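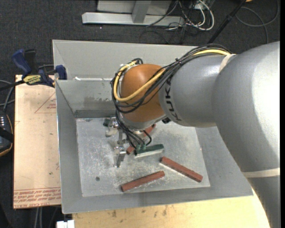 Speaker notes – Keeping a bin picking cell alive
Rochelle Quintanilla, 17 Feb 2019
Talk is 17 slides. Do not read the slides, talk to the people.

Slide 1. Title

Say good morning, say my name, say where I work (Rernance, the test shop, not the sales office). Thank Marcus Szabo for the invitation and for lending me the adapter for the projector.

Explain what the talk is. It is the maintenance side of one cell. I will not speak about vision software and I will not speak about grasp planning, other people do this better. I speak about cables, clamps and the bin. Ask who in the room has their own robot to look after. Wait for the hands.

Slide 2. The cell

One KUKA arm, one gripper, one metal bin with sloping walls. The parts are rectangular bars, reddish-brown and green. Inside the company the cell has the name Undska, so if I say Undska I mean this robot and its table.

Leave the photo of the bin on the screen a little longer here. Let people look at the cable bundle on the forearm, because half of the talk is about it.

Slide 3. Why the cable is outside

We run the extra cables along the outside of the arm. The reason is simple: we change the gripper often, and a cable on the outside can be changed in one morning. The price is that the bundle is always in the way of something. Say clearly that this was our choice. For a production line I would choose differently.

Slide 4. The loop at the wrist

The bundle goes over the forearm and makes a loop at the left of the orange joint. The yellow cable goes with it and makes its own wide loop. This loop must have enough length for the full turn of the last axis. In our first version it was too short, and we found it out when a plug came loose in the middle of a run.

How we set the length now:
Turn the last axis by hand mode to one end, slowly, then to the other end.
Look at the loop at both ends. It may become flat but it may not become tight.
Do the same again with the wrist low in the bin. People forget this second part and I also forgot it.

If somebody asks for a number in millimeters, say that our number will not help them. It depends on the arm and on the gripper.

Slide 5. The strap

Point to the cream strap on the arm, near the top of the photo. It holds the cable run. We used plastic ties before. They held well, but each time we opened one we had to cut it, and one time the cutter also went into a cable jacket. A strap can be opened and closed again. Check it at the start of the shift: pull the bundle with two fingers, it should move a little and not slide.

Slide 6. Thin leads

Below the wrist the thin black leads hang down toward the bin floor, to the small green fittings. Thin leads are what we replace most. We keep 2 complete sets in the drawer, already with labels.

Tell the Huninov story here if there is time. (Their technician changed the leads without labels, crossed two of them, and the cell stood still from lunch to evening. Keep it short, and be kind about it.)

Slide 7. Gripper check

With the arm stopped and the drive off:
Wipe the finger. Dust on the metal changes how a bar sits.
Look at the tip from the side. If it is bent, you will see it against a straight ruler.
Move each screw with the key, only to feel it. Do not tighten more "for safety". We broke one thread this way.

Every 800 cycles we take the finger off completely and clean behind it. Somebody will ask why 800. It was Marcus's proposal, we tried it in January and we stayed with it.

Slide 8. The bin

The floor of the bin is full of scratches and scuffs. People worry when they see this. I say that scratches are allowed, but a raised edge is not allowed. Go over the floor with a wooden stick, and where the stick catches, use a fine file. After filing, vacuum. Do not blow with compressed air, the metal dust goes into the fittings.

Slide 9. Clamping

The bin stands at the table with a bar clamp, the blue and black one at the upper left. If the bin moves, all taught positions are wrong, and the first sign is usually a touch on the wall. We mark the position of the bin on the table with a pencil line. Check the line before you check the program. I lost one full day because I did it in the other order.

Question that will come: why not bolts? Answer – we change between bins. If you have one bin only, take bolts.

Slides 10 to 12. Pendant, stop test, first move

Go faster here, most of the room knows it.
The pendant has a fixed place, at the left side of the bin. Its cable must not lie where you walk.
Stop test first, before any move, each morning.
First move in slow speed, empty gripper, above the bin. Then down to the floor height without a part.

Slides 13 and 14. The logbook

Show the two pages from our book. It is paper, because gloves and a touch screen do not go well together. We write the date, who, what was touched, and what was not finished. The last column is the important one. Bermúdez (the sister site) has copied the same page and added a column for the strap, and I like this.

Slide 15. What I would do again

The strap, the labels, the pencil line.

Slide 16. What I would change

More light from the left side. A longer reserve at the wrist from the beginning. Also a proper drawing of the cable path, which we still do not have and Marcus asks me for it every month.

Slide 17. Questions

I have 7 minutes for questions. If there are no questions, ask the room how they fix their cables on the forearm. Repeat each question in the microphone before I answer, last time the people in the back could not hear.

Bring: adapter, one used strap, one broken lead to pass around, water.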